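Posted in July by the author of Nomcombe Notes

I spent most of Wednesday sorting out the big metal bin in the workroom. It had been on the list since spring. The bin came to us with the building when we moved in over the old Jacobs hardware store, and for a long time it was the place where anything small and heavy got dropped. Hinges, bolts, door plates, window weights, chain, a vise handle with no vise. When you wanted something you put your arm in up to the shoulder and felt for it.

The first job was to get everything out. I put an old bedsheet on the floor and moved things over by the handful. Two hours went into this. The top layer was mostly packaging, which went straight in the recycling. Under that were the door hinges from the Luvevholm job, still in pairs and tied with wire, and under those the screws that had worked their way down over the years.

I sorted as I went, into coffee cans. Wood screws in one, machine screws in another, washers in a third, and anything I couldn't name in a fruit crate. I don't separate by size any more. I tried it once with a Tevness drawer cabinet and spent more time reading the labels than using the screws. The cabinet now holds seeds and does a good job of it.

There were a few finds. One was a brass key tag stamped 1899, which could be a year or could be a locker number. It's on the windowsill for now. There was also a full box of 1000 upholstery tacks, never opened, and I had bought another box of the same tacks in March. I also found 3 tape measures, and one of them still locks.

Once it was empty I carried the bin outside and tipped it. A good deal of grit came out, along with a brown paste that must have been oil and sawdust at one time. I scraped the corners with a plastic putty knife and then used dish soap, hot water and a stiff brush. The corners took the longest. Steel wool would have been faster, but it leaves fibers that rust later, and I've made that mistake with a baking sheet. After the second rinse I dried it with rags and left it in the sun through lunch.

I did think about painting the inside. I had half a can of gray enamel left over from the stair rail, and it would have looked neat for a month. Paint in a bin that gets metal thrown at it comes off in flakes, and then the flakes are in with the screws. I left it bare and wiped on a thin coat of paste wax. I don't know yet if the wax makes any difference. It made the walls easier to wipe down, so it has done something.

The other change is where the bin sits. It used to be on the floor by the door, where you had to kneel to use it and where everybody kicked it on the way through. It's on the light wood table now, at a height where you can look straight down into it. The charcoal carpet had a clean rectangle where the bin used to be. I vacuumed the rest twice and the rectangle still shows.
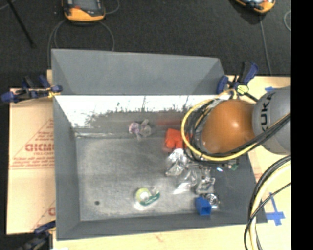
Does a metal bin need a liner if you're going to keep hardware in it?

Mine doesn't have one, and I wouldn't buy one. A liner cuts down on the noise, but it holds damp against the bottom and small screws get underneath it. If the noise bothers you, a piece of old yoga mat cut smaller than the floor of the bin will do, as long as you lift it out now and then and let it dry.

The floor of the bin is scuffed and has cloudy patches that didn't shift with soap, and I've stopped trying. The sloping sides are better than I remembered. Small things slide down where you can reach them, and a rag goes into the bottom easily enough.

The new rule is that only things too big for a coffee can go in. That means brackets, the longer hinges and the chain once I've found a bag for it. Screws stay in the cans on the shelf. The fruit crate of things I couldn't name is under the table, and I'll give it until the end of summer before it goes to the scrap yard on the Nomcombe road.

Next on the list is the paint shelf. Most of those cans have no lid label left, so I'll have to open them one at a time.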